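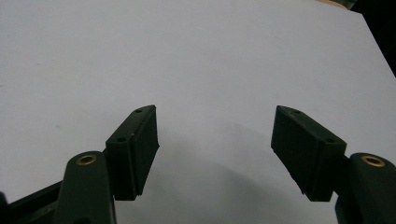 Chapter 4
The White Surface

In this chapter
What a pale surface does to the things on it
Matte and shiny
Shadows, soft and hard
Paper over a tabletop, or the bare tabletop
Edges
Keeping it clean

Words to know: matte, glare, cast shadow, mottling, backing, overhang

4.1 Before you start

Chapters 1 to 3 were about the goods. Sorting, grading, naming parts. Now the table. Most students want to skip this one and go on to packing. Please don't. Half the mistakes marked down in the Chapter 3 exercises were table mistakes: a washer missed in its own shadow, a gray thread called a scratch, a chip called a crumb.

You will need a table, a few sheets of plain white paper, one lamp you can move, and the box of small parts from Chapter 2. If your school uses the Bultel box the parts are already bagged. If not, any mixed hardware will do. Put in something dark, something shiny, something very small.

Read 4.2 and 4.3 before class. 4.4 is done standing up, at the table.

4.2 Why white

Small things need a plain ground. On wood grain a brown screw is gone. On a checked cloth everything is gone. White gives you the outline first, and the outline is what you sort by.

White has its costs too. Pale parts fade into it. Clear plastic nearly vanishes. Keep a dark sheet close by, same size as the white one, and swap when the parts call for it. Dark parts on white, pale parts on dark, and for a mixed tray do it twice. Slow, yes. Do it anyway.

Few whites are really white. Lay three papers from three packets side by side and look. One leans blue, one yellow, one gray. It matters when you are grading color, hardly at all when you are grading shape. For grading color use one packet for the whole lot and write the packet name at the top of your sheet. A lot of 1000 buttons graded on two different papers has to be graded again. Rosaire Kowalchuk, who taught this course at Mundedham before the present authors, kept such a lot in a jar on her desk and handed it out to late students.

Matte, always. A glossy sheet throws the lamp back at you as a bright patch, and the patch moves when your head moves. That's glare. Tilting the sheet gets rid of it and sends the parts to the floor.

Even a good matte sheet is not perfectly even. Look long enough and you get faint clouds of lighter and darker gray. Mottling. Some of it is the paper, some the light, some your own tired eyes. Learn what your blank sheet looks like before anything goes on it, or you'll be grading the paper.

4.3 Shadows

Whatever stands between the lamp and the table puts a shadow on the table. Your hand. Your sleeve. The tweezers, the tool, the tray lip. Anything you hold over the sheet darkens the part of the sheet you are trying to see, and it does this just when you reach for something.

Two kinds to know:

Hard shadow. Small lamp, no shade, close in. Sharp dark edge. Easy to mistake for the edge of a part.

Soft shadow. Wide lamp, or a window, or light bounced off a wall. Gray, blurred, no clear line where it stops. Easier on the eyes. You can still work inside it.

For sorting we want soft. For finding dents and raised edges we want hard, from low at the side, so each bump draws its own little line. Don't try to do both jobs under one setting. Sort first, then move the lamp, then inspect.

Set the lamp on the side away from your working hand. Right-handed, lamp to the left. Raise it untill the shadow of your hand goes gray and loses its edge. Height depends on the lamp; in the Thepsuriya workroom the arm is set at 70 cm and left there. Yours may want more.

Side note. A shadow makes a white sheet look dirty in the middle. Students wipe it. Check first: move your hand, see if the dirt moves too.

4.4 Laying the sheet

Paper or bare table? Both are used. A smooth pale tabletop wipes down fast and never curls. Paper can be thrown away, written on, folded into a chute to pour the parts back in the bag. For the exercises in this book use paper.

1. Clear the table. Wipe, dry, wipe the edge too.
2. Lay a backing sheet, then the good sheet over it. The backing stops the table color coming through.
3. Tape two corners only, the far ones. Taping all four makes it buckle.
4. No overhang. A sheet that sticks out past the table will catch a sleeve sooner or later.
5. Look at the blank sheet for a slow count of ten.
6. Now the parts.

Where the sheet ends matters. If the table under it is dark, the change from white to near black is very strong, and the eye runs to it. Parts that roll over that line are lost for the rest of the hour. Keep the work in the middle and leave a hand's width of bare sheet all round. Nosto trays have a raised lip for this; a ruler taped along the near edge does much the same.

4.5 Keeping it clean

Change the sheet when it is marked. Don't turn it over, the tape has roughened the back. Blow, don't brush, brushing drags grit and leaves gray lines. Oily parts get their own sheet and that sheet goes in the bin after. No pencils on the good sheet! Notes go on the pad.

Try it first

Tip the mixed bag onto the white sheet with the lamp low and close. Sort for five minutes. Note what you put in the wrong pile. Raise the lamp, move it to the other side, sort again. Then once more on the dark sheet. Keep all three notes, they're needed for the table on page 155.

Work in pairs if the class is large. One sorts, other one writes, then change over. Parts back in the bag before you go on to 4.6, Trays and Dividers.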